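Closing the trunk lid, part two

The last post ended with the arm able to reach the trunk lid and not able to do much with it. Most of April went into the second half of that sentence. What follows covers the hand mount, the sleeve, the approach path, and the force limits, in the order I worked on them. The wiring is unchanged from part one apart from a shorter ground lead.

For new readers: the project is called Masilela, it lives in the shared hall at Stosside, and the goal is a robot arm that can open and close the trunk of an ordinary car with no changes made to the car. No magnets, no added strap, no signal to a powered latch. The lid is moved by hand contact alone.

Bench space at Stosside is shared. The white desks are for laptops and paperwork, the long bench along the windows is for mechanical work, and anything that can fall over gets a tether and a rack. I do the path planning at the desks and walk over to the car to run it. That costs time, but the one time I planned paths while standing next to the lid I made two sign errors in one evening.

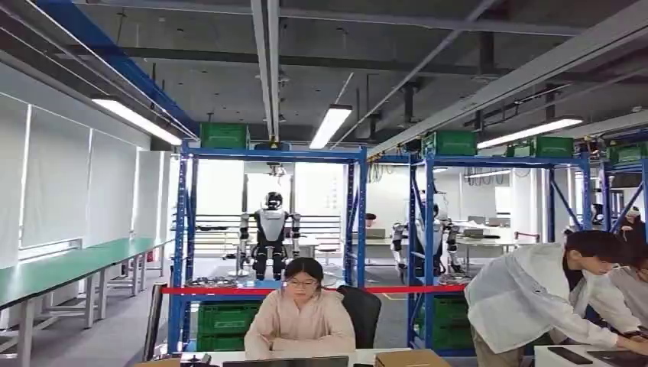

The hall at Stosside, seen from the desks.

The hand mount first. The adapter plate I machined in part one had slotted holes so I could tune the wrist angle. Slots were a mistake. Under side load the plate crept, and after a few runs the fingertips were landing noticeably to one side of where the model put them. I replaced it with a plate that has fixed holes and a dowel pin. The angle is now whatever I drilled, and the error has gone down to something I can't separate from the backlash in the wrist. The bolts get thread locker and a paint mark. I check the paint marks before every session and have found one that had moved.

The sleeve is clear plastic tubing film from a packaging supplier in Norport, slid over the arm and taped at both ends. It keeps grit out of the joints and, more to the point, keeps the arm from scratching paint. It has drawbacks. It bunches up at the elbow, it reflects every light in the ceiling, and it has to be loose enough to let the wrist roll without winding up. My first length was cut to the arm measured straight, 362 mm between tape lines, and it pulled tight as soon as the elbow bent. Cut it long and accept the wrinkles.

The reflections matter if you use vision. I had a simple edge detector looking for the boundary between the lid and the background, and it kept locking onto folds in the plastic. Masking out the part of the view where the arm can be, computed from the joint angles with a generous margin, fixed most of that. The paint itself is the other problem. Glossy paint shows you the ceiling lights, and a highlight sliding across the surface looks a lot like a moving edge. The inner trim panel is a better target: black, molded, full of openings with hard edges, and its pattern does not change with viewing angle in the way a highlight does. I now match against the openings and ignore the painted surfaces completely.

Two approach paths are in the controller. Path A comes up from below and behind the lower edge of the lid, with the hand turned so that the fingers lead. Path B goes for the pull pocket in the trim. Both start from the same parked pose, clear of the bumper by more than I really need.

Path A is the one for lifting. The arm travels in low, passes under the edge with the fingers extended, and only then raises.
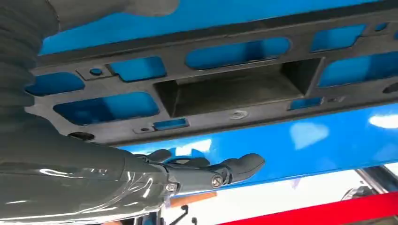 The raise is slow on purpose. There is a dead zone at the start where the weather seal and the struts work against each other, and the force reading there says very little about where the lid is going next. I step the wrist up in small increments and wait for the reading to settle at each one. Past that zone the struts take over and the hand only needs to stay out of the way. The controller drops contact, backs the fingers off, and returns along the same line it came in on.

Path B is for pulling down, and it is the harder of the two. The pocket is deep enough for fingertips, but its opening faces away from the arm for most of the travel, so the wrist has to turn as the lid comes down. My first version held the wrist at a fixed angle and the fingers slid out well before the lid was closed. The current version ties wrist angle to estimated lid angle through a lookup table. The table has 529 rows, which is far more than it needs. I generated it from the hinge geometry and never thinned it.

Force limits are set per phase. Free motion has the lowest threshold, so any unexpected contact stops the arm. Contact and lift share a middle value. The last part of closing has the highest one, as the latch takes a real push. If any limit trips, the arm holds position for around 4 seconds and then backs out along its recorded path. I tried having it go limp. A limp arm under a heavy lid is a bad idea and I won't be trying that again.

The finger controller is a Holano board running its stock firmware. The only change was lowering the default grip current. Its manual lists the connector pins in mirror order to the silkscreen, so check with a meter before you power it up.

Still open: the lid angle estimate drifts when the car rocks on its suspension, and I have no good fix short of blocking the wheels and jacking it onto stands, which defeats the purpose. I may put a cheap inclinometer on the body as a reference and log the difference for a while. Path B also needs a retry step for a missed pocket. At the moment a miss ends the run, and I walk back to the desk and start it again.

The drawing for the fixed-hole plate goes up with part three, once I have corrected the dowel hole, which is dimensioned from the wrong face.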